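Notebook, June, bench 2, started 9:40

Moisture and glue line work on the Drimside strips, continued from Krystyna's pages. Question is still why the edge joints open at the ends after two weeks in the dry room and hold fine in the middle.

Batch 17 out of the conditioning box this morning. Pin meter disagrees with the oven on the end pieces, so I am using oven numbers only from now on. Jarosław re-zeroed the balance before the first weighing. Specimen 87 has a knot on the glue face and is excluded. Should have been pulled at sorting.

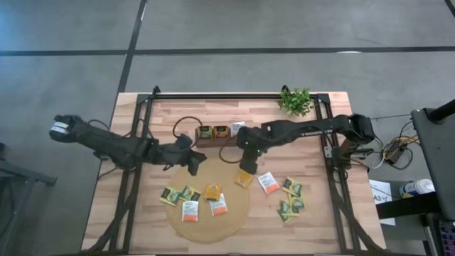

Clamping pressure looks like the weaker suspect. We went back over the log for the Loureiro clamps and the readings are flat along the length, ends included. End grain drying before the finish goes on fits better. A top laid up from narrow strips, like the light butcher-block one with the round woven placemat on it, puts a lot of joints on each end, and every one of them is a place for a short check to start. Wider boards would mean fewer joints but more cupping per board – Miłosz has the old cupping data somewhere, ask him.

Plan for the next batch:
End seal within an hour of the crosscut, two coats, Skusta wax emulsion.
Half the set sealed, half left bare, same planks split between the two.
Weigh at 0, 24 and 100 hours.
No sanding of the ends until the last weighing. 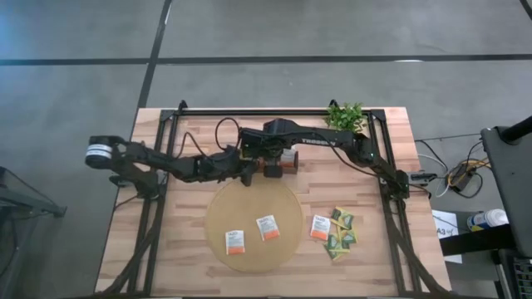 Unsealed half goes on the lower rack, where the air is slower. That is a bias against finding a difference, which I can live with. Swap the racks on the repeat.

Glue is from the same drum as before, lot 1307. Open time on the label assumes a cooler room than ours, so spread and close faster than it says. Aniela wants squeeze-out left on for the shear blocks – fine, but scrape the ones going in the dry room.

14:20. Oven set going back in. Oven door seal is worn at the lower hinge, new one to be ordered.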